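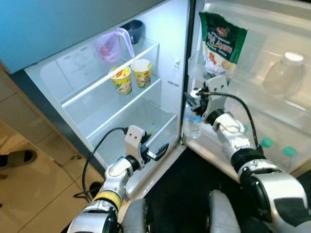

Figure 1. Refrigerator task, one arm at the compartment, one at the door.

Progress report to Skirine, November 25, 2025
Project: Tredside household chores study

Work this period covered one chore, refrigerator handling, on the two-arm platform. We logged 116 attempts under the protocol agreed in February. Three were voided for operator error, leaving 113 for analysis. Supervised runs with rigid containers are repeatable. Soft packets and tall bottles in the door bins are not, and the drawer still needs human help on most attempts. 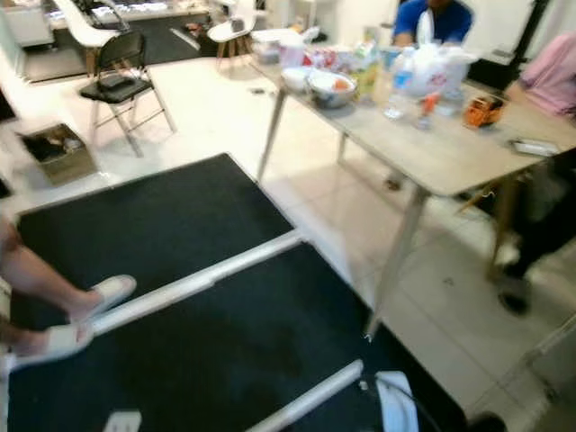

Setup time remains the larger cost. Resetting shelves between attempts takes longer than the attempt itself, and 16 sessions were shortened for that reason. Cable slack limits how far the base can turn, so we have kept approach angles narrow. Results should not be read as applying to other kitchens.

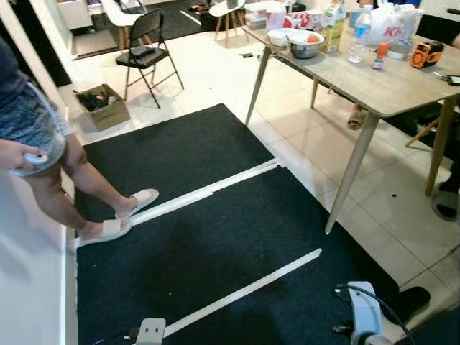 Pelletier, reviewing the draft, asked whether a chore that needs a person standing by can be called automated at all. Our answer for now is no. We will report supervised and unsupervised attempts in separate tables, as Zendby does.

Next period: drawer opening, 2 new shelf layouts.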